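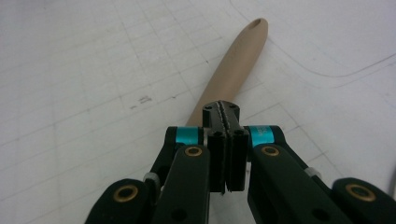 운우드, 구멍 뒤집개와 조리도구 거치대 묶음 2월부터 판매

손잡이 길이 등 11개 항목 손질, 첫 물량 340세트
원주 매장과 콜리코 온라인몰에서 구입 가능

목제 주방용품을 만드는 운우드(Wunwood)가 손잡이가 긴 나무 뒤집개와 스테인리스 조리도구 거치대를 한 묶음으로 내놓는다. 뒤집개는 운우드가 직접 깎고 거치대는 금속 가공업체 체르카(Cerka)가 맡았다. 유통은 생활용품 판매사 콜리코(Collico)가 담당한다. 첫 물량은 340세트다.

두 회사가 함께 제품을 내는 것은 이번이 처음이다. 운우드는 그동안 도마와 주걱을 낱개로 팔아 왔으며 꽂이나 걸이 종류는 만들지 않았다. 체르카는 식당용 선반과 수저통이 주력이고 가정용 제품은 전체 품목 가운데 일부에 그친다.
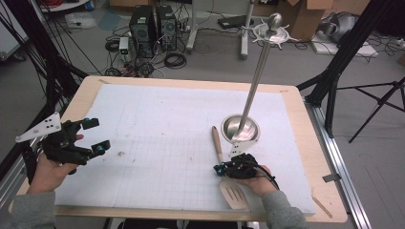 강원 원주 | 2월

새 뒤집개는 납작한 날에 긴 홈 세 줄이 나란히 난 형태다. 부침이나 볶음을 할 때 기름과 국물이 홈으로 빠지도록 한 것으로, 기존에 팔던 막힌 뒤집개와 날의 폭은 같다. 전체 길이는 333mm로 정해졌다. 예전 제품보다 손잡이가 길어졌고 손이 닿는 끝부분은 둥글게 다듬었다.

손잡이 길이는 개발 과정에서 가장 여러 번 바뀐 부분이다. 처음 만든 시제품은 깊은 냄비에 넣으면 손이 냄비 가장자리에 닿는다는 의견이 많았다. 반대로 너무 길게 뽑은 시제품은 거치대에 두었을 때 무게가 위로 쏠렸다. 운우드는 거치대 높이가 확정된 뒤에 손잡이 치수를 다시 잡았고, 이 때문에 당초 지난해 가을로 잡았던 출시가 겨울로 밀렸다.

점검은 원주 작업장에서 진행됐다. 가장자리에 나무 테를 두른 직사각형 작업대에 모눈이 그려진 큰 흰 종이를 깔고, 그 위에 조리도구와 거치대를 올려 놓고 하나씩 들었다 내려놓으며 간격과 기울기를 살폈다. 종이에 손잡이 윤곽을 연필로 따 두고 다음 시제품과 겹쳐 보는 방식도 썼다. 이렇게 손본 항목은 모두 11개로, 날 끝의 두께, 홈의 간격, 손잡이 끝의 굴곡, 거치대 바닥의 넓이 등이 포함됐다.

거치대에서는 바닥이 문제가 됐다. 나무 도구 여러 개를 한쪽에 몰아 두면 기우뚱한다는 지적이 나와 체르카가 바닥판을 넓히고 무게를 늘렸다. 그 대신 싱크대 옆 좁은 자리에는 들어가지 않는 경우가 생길 수 있어, 포장 상자 옆면에 바닥 치수를 실제 크기로 인쇄하기로 했다. 구매 전에 상자를 놓을 자리에 대 보면 된다.

시험 사용에는 원주 시내 가정과 소규모 음식점 21곳이 참여했다. 참여자들은 한 달 동안 시제품을 쓴 뒤 설문지를 냈다. 홈이 있는 날이 두부나 생선처럼 부서지기 쉬운 재료를 옮길 때 편하다는 답이 많았고, 홈 안쪽에 낀 양념을 닦기 번거롭다는 답도 적지 않았다. 운우드는 홈의 안쪽 모서리를 한 번 더 갈아 내는 공정을 넣었다. 좁은 솔을 함께 넣어 달라는 요청은 이번 제품에 반영되지 않았다.

마감은 식용 등급 기름을 먹이는 방식이며 옻칠이나 광택제는 쓰지 않는다. 기름은 수입사 쿠추코스(Koutsoukos)가 공급한다. 처음 몇 주 동안은 나무 냄새가 날 수 있고, 물에 자주 닿으면 표면이 거칠어질 수 있다. 이럴 때는 고운 사포로 결을 따라 가볍게 문지른 뒤 기름을 얇게 발라 하룻밤 말리면 된다고 업체는 안내했다. 식기세척기 사용과 물에 오래 담가 두는 것은 피해야 한다.

원주 매장에서는 판매 기간 동안 쓰던 나무 조리도구를 가져오면 표면을 다듬고 기름을 먹여 주는 손질 서비스도 함께 연다. 다른 회사 제품도 받는다. 한 사람이 한 번에 맡길 수 있는 수량은 세 점이며, 금이 갔거나 곰팡이가 속까지 번진 도구는 받지 않는다. 맡긴 물건은 다음 날 오후 2시 이후에 찾을 수 있다. 손질비는 운우드 제품이면 무료이고 그 밖의 제품은 매장에 게시된 요금을 따른다.

묶음 제품은 뒤집개 한 점과 거치대 한 점으로 구성된다. 거치대에 함께 둘 국자와 볶음주걱은 따로 사야 한다. 이미 운우드의 막힌 뒤집개를 가진 고객을 위해 거치대만 따로 파는 방안도 논의됐으나, 첫 물량에서는 묶음으로만 판매한다. 콜리코는 2월 판매 결과를 본 뒤 낱개 판매 여부를 정할 계획이다.

온라인 주문은 오전 10시에 열린다. 배송은 주문 순서대로 이뤄지고 매장 수령을 고르면 배송비가 붙지 않는다. 나무 제품 특성상 색과 결이 조금씩 다를 수 있으며, 이를 이유로 한 교환은 포장을 뜯지 않은 경우에만 가능하다. 날이 휘었거나 홈 부분이 갈라진 제품은 사용 여부와 관계없이 바꿔 준다.

운우드는 왼손잡이용으로 날 한쪽을 비스듬히 깎은 뒤집개도 준비하고 있다. 시험 사용에 참여한 음식점에서 나온 요청이며, 출시 시기와 가격은 정해지지 않았다. 어린이용 짧은 손잡이 제품은 올해 계획에서 빠졌다.

제품 문의와 손질 서비스 예약은 원주 매장에서 받는다. 점심시간인 낮 12시부터 오후 1시까지는 전화 상담을 쉬며, 이 시간에는 매장 안내대에 메모를 남기면 오후에 연락을 받을 수 있다.

기사 제보 및 문의 | 개인정보 처리방침 | 무단 전재 및 재배포 금지 | 맨 위로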